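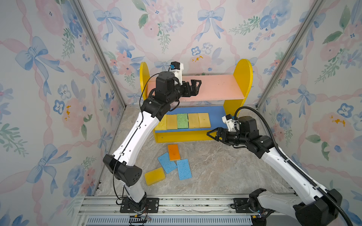
Search this site Search

About us

February - by the Skestach team

Skestach is a small company in Odton. We write rules for the work with robot arms, and we help other companies and schools to write their own. We also run a small workshop, in which we try every rule on ourselves before we give it to a customer.

We started from a practical problem. The founders worked before in a packing firm in Skindodby, where the machines were good and the instructions were bad. The safety binder had 400 pages and stood in an office which was locked after four in the afternoon. The evening shift worked from memory. When a new colleague asked how to enter the cell, he received a different answer from each person. From this experience came our first wish: a rule should be short enough that the person at the machine can read it while standing.

What we do

Most of our customers have light arms on a table or on a rail, and they use them for sorting, tidying and putting things in their place. Such arms look harmless, and for this reason people become careless with them. A light arm can still pinch a finger or pull a sleeve. We visit the place, we look at the work for a full shift, and we ask the people who do it. Only after this we begin to write.

A set of rules from us is called a Filip. It is printed on 2 pages, and we do not accept a third one. The first page is for every person who comes near the arms. The second page is for the people who change the program or the grippers. The law and the standards are of course longer than this, and a Filip does not replace them. Each customer remains responsible for the risk assessment of the whole machine. We help with the assessment too, if it is wished, and we write down clearly which parts were checked by us and which were not.

How we work in our own workshop

We keep to the same rules as our customers. The main ones are these.

Before the arms get power, one person looks over the floor of the cell and the shelf, and says aloud that it is clear. Tools, cups and telephones stay outside. The objects for the task are the only loose things allowed inside.

Hands stay out of the cell while the motors are on. If an object has fallen in a bad place, the arms are stopped first and the object is moved second. We know that this costs time. It is the rule which is broken most often, also by us, and we write down each case in the workshop book.

Where two arms share one space, each of them has its own waiting position, and it must be possible for one arm to reach this position without crossing the other. The speed is lowered in the part which both can reach. We agree before the start which arm has priority over the shelf, and this is written on the card at the front.

Cables are checked by hand at the start of the day, with the power off. A cable should have enough slack for the full movement of the wrist, but it should not hang so low that a gripper can catch it. Screws of the mounting plates are checked on the same round. The rail and the grille are swept in the evening, including the corners.

For practice tasks we prefer soft things. Tidying sponges onto a low shelf is a good first exercise: a sponge forgives a gripper that closes too hard, and a person can see directly if it was put down straight or crooked. The finished place must be described before the exercise starts. "Standing upright on the blue board, side by side" is a good description. "Tidy" is not one, as every person has a different idea of it.

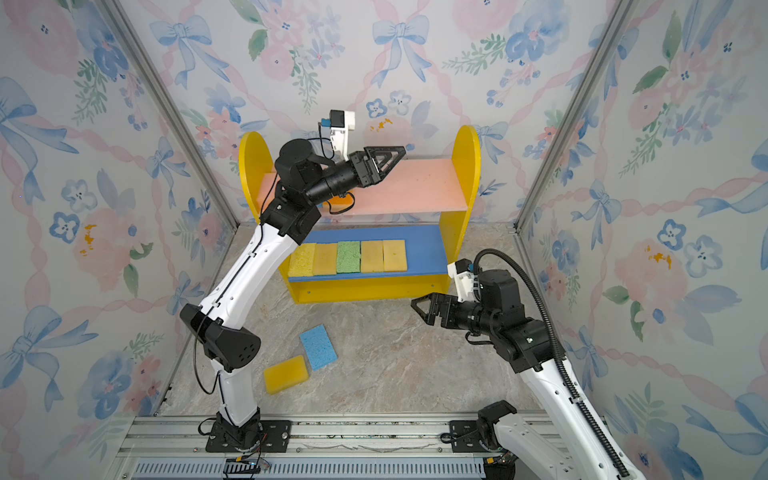

Who may stop the arms during a task?

Every person in the room may stop them, also a visitor, and no reason has to be given beforehand. The stop button must be reachable without leaning over the cell. After a stop, only the operator on duty starts the arms again, and he or she first looks into the cell and asks the person who pressed the button what was seen.

Training

We give courses in Odton and also at the customer. A course takes 2 days, of which the larger part is spent beside a machine. The groups are small, so that each participant has the operator's role at least one time. We teach in simple language, because many people on the shop floor work in their second or third language, as we do ourselves. If a sentence in a rule is not understood at the first reading, we consider it our mistake and we rewrite the sentence.

To this day some 201 people have finished the course. Several technical schools use our first page in their lessons, and we give it to schools without payment. We ask only that they tell us which rules the pupils found strange. From such letters we have already changed the part on long hair and the part on gloves.

What we do not do

We do not sell robots, grippers or sensors, and we take no commission from those who sell them. We do not certify machines. If your machine needs a certificate, you should speak with a body which is allowed to give it, and we can prepare the papers together with you.

We also do not write rules for a place we have not visited. Sometimes we are asked to send a ready set by post - we always refuse this.

Visit us

The workshop can be visited in the morning, by arrangement. Please wear closed shoes and tie back long hair. The arms are usually running before noon, and you will be shown the stop button at the door.

Subscribe to our newsletter. You can unsubscribe at any time.

This site uses cookies to remember your settings. Accept Decline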